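The balloon is not a decoration

I have been to eight parties since June, and at every one of them somebody was in the kitchen going purple over a bag of balloons while the food got cold. I want to know who this is for.

The case for balloons is that they are cheap and cheerful. Cheap I will give you. A bag of 100 costs less than lunch. But you don't need 100, and you don't blow up 100. You blow up 20, your ears start ringing, and the other 80 go in a drawer with the dead batteries, where the rubber goes sticky and they weld themselves together. I threw out a lump of them last spring.

Cheerful I'm less sure of. Look at a room with balloons taped along one wall and tell me it looks festive. It looks like a car dealership. By the next morning they have gone soft and wrinkly and are lying along the baseboard, and somebody has to go around with scissors. The dog has opinions too.

My friend Noémi Halász, who throws better parties than I do, says I'm missing the point, and that kids don't care about the wall. They want something to hit. Fine. I accept that a three-year-old will pick a balloon over any present you paid real money for. That is an argument for one balloon per child, handed over, with a spare in case of tears. It doesn't get you to an arch.

And the arches! Drikus sells a kit for them now, with a plastic strip and little sticky dots, and the box claims it goes up in minutes. I helped with one. We were at it for most of an afternoon and it sagged at one end.

If you must have them, buy the see-through kind and put them near a light. I say this grudgingly. Most party balloons are flat, chalky colors that do nothing for a room, but a clear blue one lets light come through.

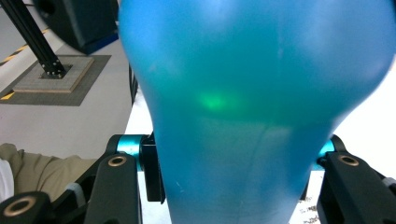 What I would do instead

Spend the balloon money on lamps, or on a better cake. Borrow a paper garland, which folds flat and comes back out next year. Turn off the ceiling light. People stay longer in a dim room with decent food, and I have never heard a guest on the way home mention the balloons.

Comments (3)

Hayley Fothergill: My kids read this over my shoulder and booed.

Ott Eglītis: Get a hand pump. Half your complaints are lung complaints.

Merike Hunt: Agree on the arch. Ours came down during the candles.

We use cookies to remember your settings. Accept / Manage choices

Contact | © 2022 Reseveo | Back to top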